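**Hendano** is a home-built simulation project for a two-armed wheeled robot, started by hobbyist Nanami Matsuda in a spare bedroom and later moved to the Hamel shared workshop. It consists of a robot model, a furnished indoor environment and a set of control scripts. The name is also used for the physical robot that Matsuda is building from the same drawings.

## Background

Matsuda began the project in March, after an earlier single-arm build called Stumalel was taken apart for its motors. Work on the simulated version came first, as the workshop bench could not hold both arms. The gripper was modeled early. It has a dark, block-shaped body and two flat, light gray fingers.

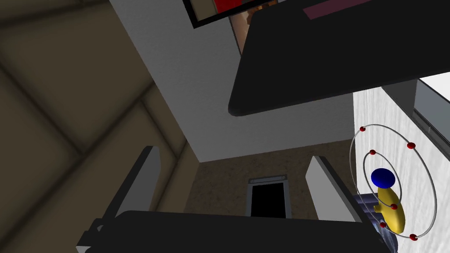

## Environment

The rooms are joined by doorways and use strong, easily told apart surfaces: large wall panels with dark seams, plain gray plaster, orange paneled doors and checkered tile. Matsuda chose them to make it easy to work out where a wrist view is pointing when the arm is rolled to one side.
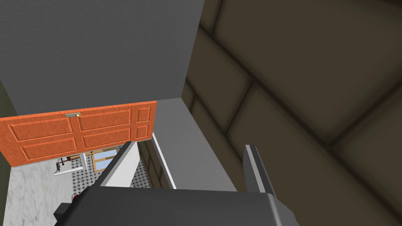
Door fittings are kept small, and the wall panels are shaded so that the seams remain readable in dim corners. The full set of rooms loads from one file of 1,369 lines. Wall textures are stored separately and can be swapped without changing the layout.

## Gripper and views

Each arm ends in a two-finger gripper with parallel plates. The wrist view keeps both fingers visible, along with part of the body, and is used for checking finger spacing before an approach.
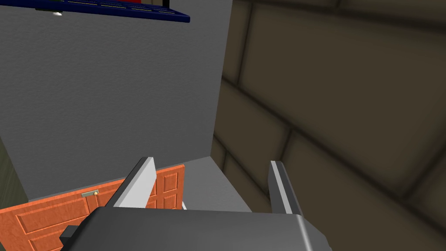 Finger travel is set in a short table with 19 entries. An early version closed the fingers at different speeds – a fault traced to a sign error in the left joint. It was fixed in release 2, dated 11/29/23.

A wider view from the robot's body covers both arms and the main room. The table there has a laptop, a blue mug, a book and dishes on it. 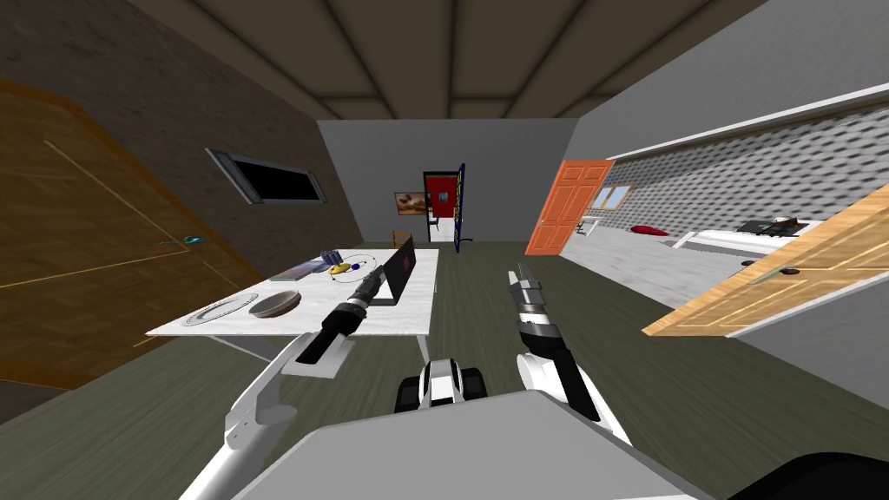 The wide view bends straight edges near its sides, and a correction script named Indetti is included for users who need flat images. It is off by default.

## Physical build

The parts list for the physical robot has 49 lines. The base and the right arm have been assembled at Hamel; the left arm is still waiting on a wrist bearing.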